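Do those stick-on cable clips hold up, or should I pay for a cable tidy service?

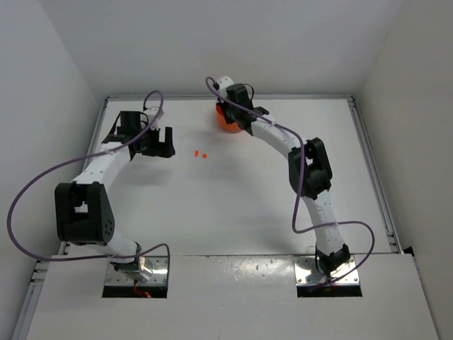

We moved into a second-floor rental in Karside in November and the desk in the back bedroom is a mess of cords. A company called Gosska quoted me $344 to come out and "manage" the whole lot, and to me that sounds like a lot of money for some clips and a roll of velcro. They say adhesive clips always fail within a year. Well, they would say that. I don't mind a cord being visible as long as it follows something and doesn't end up on the floor. My monitor is on a swing arm and gets pulled forward every evening, so I need some slack. I can't drill the wall (lease) and I'd like to avoid drilling the desk. Has anyone had clips last, or is the company right for once?

Posted by deskside_dan

Svend Toft

I'd be wary of anybody who says "always." I used to install phone and network wiring in offices, and the clips that came down were nearly all put on dusty or freshly painted surfaces. Wipe the spot with rubbing alcohol, let it dry, press hard for half a minute and then leave it alone overnight before you hang any weight on it. Most people skip the overnight part.

For the monitor arm I wouldn't use adhesive at all. Use velcro straps, one on each straight section, and leave the cord free at every joint. Swing the arm through its full travel before you tighten anything. If the cord goes tight at any point you need a bigger loop, and a bigger loop looks sloppy, and that's fine. A tight cord will wear out the plug on the back of the monitor, and then you're buying a cord or worse.

Under the desk, a clamp-on tray needs no holes. Put the power strip in it and most of the mess goes away. I wouldn't pay $344 for one desk. I might pay it for a whole office.

marlow_k

Just get wireless everything

tiltshelf

Wireless still needs power, so I don't see how that helps with a monitor.

I did pay for one of these services, back when we lived in Gullness. It looked great for 2 months. Then I changed the keyboard and had to cut four zip ties to get the old cord out, and it never looked the same again. If you do hire someone, ask whether they use zip ties. Mine did, and the fellow acted like I was being difficult for asking.

One thing I'd add to Svend's advice is to check your lease about adhesive too. Ours said "no fixtures" and the landlord tried to count clips as fixtures. We argued and he dropped it, but keep everything on the desk and off the wall if you can. I also wouldn't believe "removable" on a package until I'd tried one behind a door.

Recent in Home Office

Is a 200 lb rated desk really rated for 200 lb?
Landlord says surge protectors are a fire risk
Igwe chair mat curling at the corners
Paid $387 for a standing desk and it wobbles
Does anti-glare film do anything at all?
Getting old tape residue off a white desktop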